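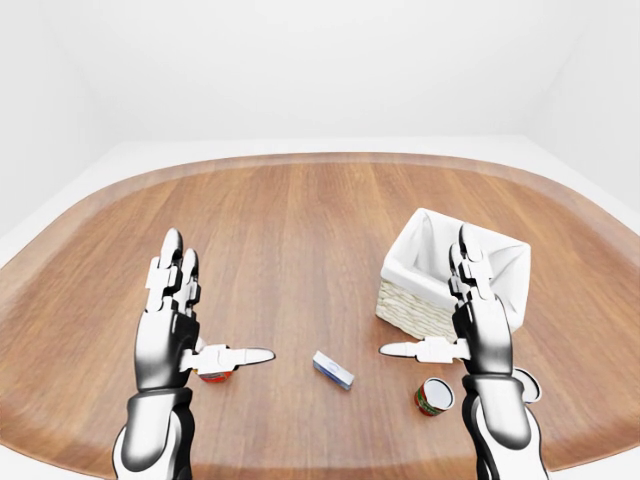 Le conseil académique de l'université de Bredamport a adopté, le 17 février 2021, le principe d'un gel des droits d'inscription en lettres, langues et sciences humaines pour les deux prochaines années universitaires. La mesure concerne 1 396 étudiants de premier cycle. Elle s'accompagne d'un engagement pédagogique : les cours magistraux de troisième année céderont en partie la place à des séminaires en petit effectif. Les salles correspondantes seront meublées sur un modèle unique, celui de la grande table en bois aux contours arrondis, à la surface brun orangé, dans une pièce aux murs blancs. Chaque séminaire accueillera 24 participants au plus.

La délibération fait suite au rapport remis en janvier par Mme Carola Teuber, professeure de philologie, sur l'avenir des humanités dans l'établissement. Le document relevait que la hausse envisagée, fixée à 800 euros par an, aurait pesé en priorité sur les étudiants boursiers et sur ceux qui reprennent des études. Il recommandait également le maintien de l'enseignement du grec ancien et de l'histoire de l'art, dont la suppression avait été évoquée lors de la préparation du budget.

« L'université ne saurait orienter les vocations par le tarif », a déclaré M. Torben Wegener, vice-président chargé de la formation, à l'issue de la séance. M. Helmut Seidel, représentant de la faculté des sciences économiques, s'est abstenu. Il a demandé que le coût du dispositif fasse l'objet d'un suivi semestriel et que les autres facultés soient entendues avant toute reconduction. 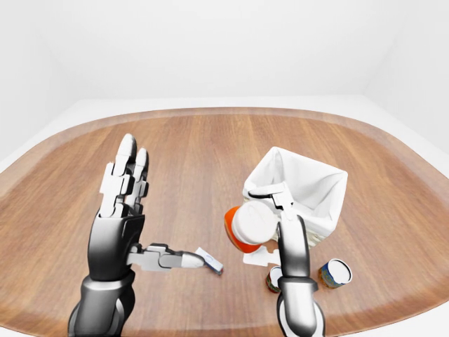 Table en bois au pourtour arrondi, sur fond de murs blancs.

Le financement sera assuré pour partie par le fonds Buthelezi, qui soutient déjà 53 bourses de master. Le solde sera prélevé sur la réserve de l'établissement. Une convention avec l'université de Starnitia permettra en outre la mutualisation de certains enseignements de langues rares, sous la responsabilité de Mme Kazue Amano.

Les modalités d'inscription aux séminaires seront publiées par le service de la scolarité. Les étudiants actuellement inscrits en deuxième année n'ont aucune démarche à effectuer.

53 partages | 24 commentaires

Ce site utilise des cookies à des fins de mesure d'audience. En poursuivant votre navigation, vous en acceptez l'utilisation.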